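2020-12-23　報道関係各位(差し替え版。先にお送りした分は破棄してください)

# Tistlow、賃貸住宅向け「年末年始の持ち出し預かり」を開始　引っ越しの谷間の家財を最長40日

Tistlow(ティストロウ)は、賃貸住宅の退去日と入居日のあいだに行き場をなくす家財を預かる新サービス「Alel(アレル)」の受付を本日より始めます。対象はBrzozowska地区とNultov地区。両地区以外は順次。時期は未定です。

## 概要

- サービス名:Alel
- 受付開始:本日正午
- 預かり期間:最短一泊、最長40日
- 対象:個人の賃貸契約者(法人契約の社宅は応相談)
- 申込方法:電話、または各窓口。ウェブ受付は準備中
- 年末の集荷:30日まで。大晦日と元日は休み

## 背景

旧居は月末まで、新居は翌月の半ばから。よくある話です。この間、本人は実家や友人宅に泊まれても、棚や食器や布団は泊まれない。倉庫を借りようとすると月単位の契約、保証金、鍵の受け渡し。十日のために三か月分の費用を払った、という相談が窓口に続きました。

そこで当社は昨秋、退去を控えた297世帯に聞き取りを行いました。空白期間があると答えたのは57世帯。多くが二週間未満です。荷物の置き場所としては、親族宅の玄関、職場のロッカー、車の後部座席など。車に置いたまま冬を越しかけたという回答もありました。

サービス企画のMarianna Wasilewskaは次のように述べています。

「大きな家具の預け先は、探せばあります。困るのは小さいものです。かご、ボール、鍋のふた、延長コード。箱に入れるほどでもなく、捨てるには惜しい。Alelは箱ひとつ、かごひとつから受けます。」

## 料金の考え方

料金は一日単位。家具は点数、小物は容積で計算します。容積の測り方は単純で、当社の貸し出し箱に入れて、ふたが閉まれば一箱。閉まらなければ二箱。箱に入れにくい形のもの(針金のかご、傘立て、地球儀など)は一点扱いとなり、箱の半額です。

途中の出し入れは期間中一回まで無料。二回目以降は手数料がかかります。早く引き取った場合、残りの日数分は返金。ただし最低料金を下回ることはありません。

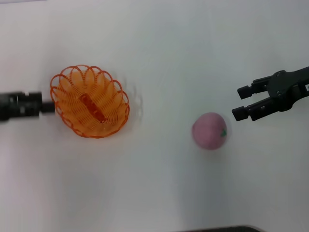
Desta Gebruからは、先行利用のあとで次のような意見が届いています。「箱の半額というのは助かりました。でも、一点扱いになるかどうかが当日まで分からないのは困ります。電話の時点で教えてほしい。あと、引き取りの時間指定が午前と午後だけでは、仕事のある日は半休を取るしかないです。」

ご指摘を受け、次の二点を本受付から改めました。

- 電話申込の際に品目を読み上げていただければ、その場で一点扱いかどうかを回答
- 引き取りの時間帯を二つから四つに変更。最終は夜八時まで(Nultov地区のみ夜七時まで)

なお先行利用の期間中にお預かりした小物は、計1,137点。破損の申し出は二件あり、いずれも補償の手続きを終えています。原因は積み重ねの順序でした。重い箱を下に、という当たり前のことが集荷の急ぐ日に守られていなかったもので、現在は箱の側面に重さの区分を書いた札を付けています。

## 預かれるもの、預かれないもの

預かれるもの:家具、寝具、衣類、食器、玩具、書籍、運動用品、季節家電。

預かれないもの:現金、貴金属、生き物、植物、生鮮食品、灯油の残ったストーブ、開封済みの塗料、危険物全般。冷蔵庫は中を空にして、前日までに電源を抜いてあれば可。洗濯機は水抜きをお願いします。水抜きの手順書は窓口で配布、電話でもご案内しまます。

ピアノは不可。電子ピアノは可。お問い合わせが一番多いので先に書いておきます。

## 保管場所について

保管場所は両地区に一か所ずつ。Brzozowskaは旧印刷所の一階、Nultovは駅裏の元家具店。どちらも室内保管です。夜間は施錠し、鍵は当社が管理します。利用者ご本人の立ち入りは、安全のためご遠慮いただいています。出し入れは窓口の台の上で、係員と一緒に中身を確認しながら行います。

Nultovの窓口を担当するWaldemar Urbańczykのコメント。

「受け取りのときに開けて、返すときにもう一度開ける。時間はかかります。箱一つで五分。でもここを省くと、あとで必ず話が食い違う。年末は混みますから、できれば平日の昼に来てください。」

確認の記録は二部作成し、一部を利用者にお渡しします。紙です。電子版の要望もいただいておりますが、当面は紙のまま続けます。

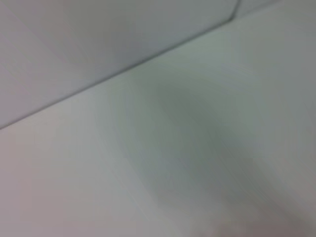

淡い灰色の面と、斜めに走る濃い灰色の縁

## 今後の予定

一月以降、学生の帰省に合わせた長期枠を検討中。四十日を超える預かりは別契約となる見込みで、料金は決まっていません。三月は繁忙期のため、新規受付を途中で締め切る可能性があります。

企業の寮や学校からのまとめての申し込みについては、Mitiku Gebremichaelが個別に承ります。部屋数と退去日の一覧をご用意いただけると話が早いです。

## 当社代表コメント

代表のJussara Fontes:

「私自身、二度の引っ越しで布団を駐輪場に置いた経験があります。一度目は雨でした。年の瀬に家財の置き場で困る方が、今年は少しでも減ればと思います。」

## 取材について

窓口の取材は年内は28日まで。撮影は可、ただし利用者の荷物と伝票が写る場合は事前にご本人の了承が必要です。当日の飛び込みはご遠慮ください。担当が集荷に出ていることがあります。

料金表と約款は、報道関係の方にはご請求いただき次第お送りします。約款は現在、第七条の文言を修正中。修正後のものを送りますので少々お待ちを。

## 本件に関する問い合わせ

Tistlow 広報窓口
受付:平日 午前十時から午後五時
年末年始の休み:31日から3日まで(報道関係のお問い合わせは4日より順次ご返信いたします)

以上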